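Balo Shared Workshop
Course notes, part 5: Building a gripper you hold in the hand
Handout of 12/05/2022

Please read these notes before you come to the bench. They continue the part about linkages, so bring your own drawings from that part.

1. What we build

Our gripper has two fingers, one frame and one trigger. The fingers must open and close together, by the same angle. If one finger arrives earlier, it pushes the object to the side before the other finger touches it. In the workshop we call this fault "walking", and most first builds have it.

2. Parts

The frame plates are cut on the Plomura cutter in the back room. Take the file with the name Astutska, version 3. Version 2 has the holes for the finger pivots too close to the edge and the plate cracks there. The spring and the trigger are in the kit box. My own gripper, complete with the trigger and the cord, has a mass of 395 grams. The first one had more, and after one hour of work my wrist was not happy.

3. Order of assembly

Put both fingers on their pivots and leave the screws a little loose. Connect the links. Close the fingers slowly by hand and look if the tips meet on the center line. Only then tighten the screws, left and right by turns, a quarter turn each time. Check again after tightening. If the movement became heavy, loosen both pivots and begin again from the links.

The pads come last. Clean the inner face of the finger, press the pad for one minute and let the glue rest overnight.

4. Trying it on cloth

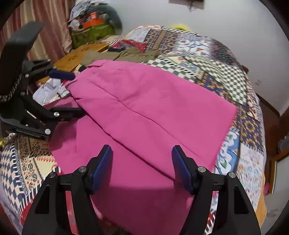

Cloth is the test I like most, for it shows every weakness of the fingers. A hard block has edges and it holds its shape, but a shirt gives way when you push on it. At home you can use the bed as a test table. Choose a garment of one strong color, like the pink one on the patchwork quilt, so you do not lose its border among the patterns. Look for a crease or a folded edge and put one finger on each side of it. Ridged pads, such as the blue ones, should face each other with the gap open before you go down to the cloth. Close slowly, lift by the width of your hand, and wait.

Write down each try in the Won sheet, also the bad ones. In my last series I made 239 lifts. The typical mistake was to press too deep, so that the fingers took the cover together with the garment.

5. For the next meeting

Make one series on a thin cloth and one on a thick cloth. Do not change the spring between them. Bring the sheet and the gripper, and a small screwdriver if you own one. The part about measuring the finger angle will follow in July.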